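Unit 5 – Memory for places

We use cookies to remember your settings. Accept / Manage

Before the lecture please read the Villgate chapter, 2 sections only. A route is learned as a chain of turns. A map is learned as relations between places.

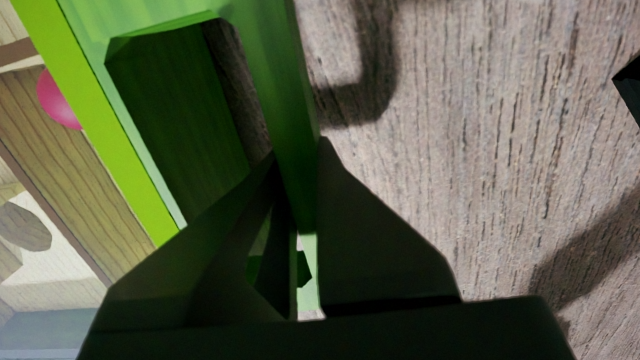 Piyumi Kumarasinghe asked if a taxi driver has both kinds, and whether one can be lost with age while the other stays.

We come back to this in February. For now, remember that people who learn a town by walking make larger errors in straight-line distance.

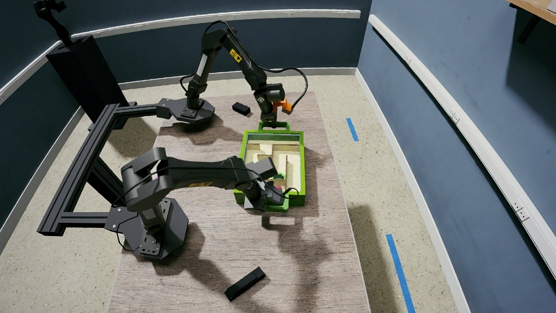 The errors become smaller with practice – but slowly. Write down the term "landmark".
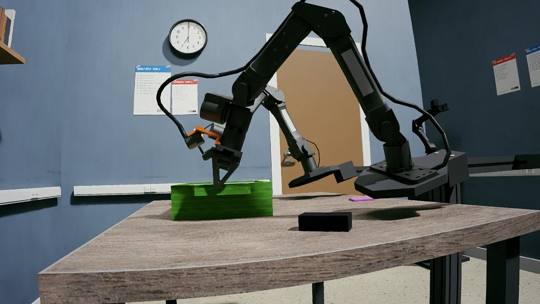
A landmark must be easy to tell from its neighbors. Size helps, and color also. On a brown table the bright green box would serve well, the thin pink piece less so.

Homework: draw your way home from memory, 70 words of comment.
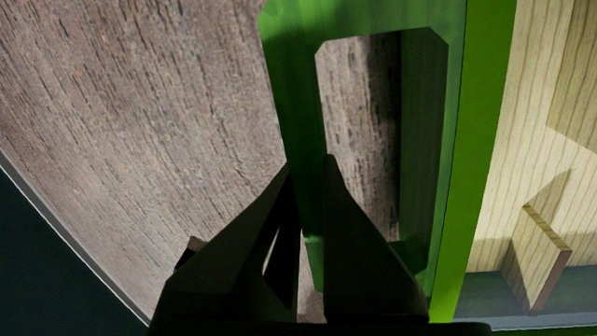 Iresha Weerasinghe would like to know if street names are allowed on the drawing. Yes, they are.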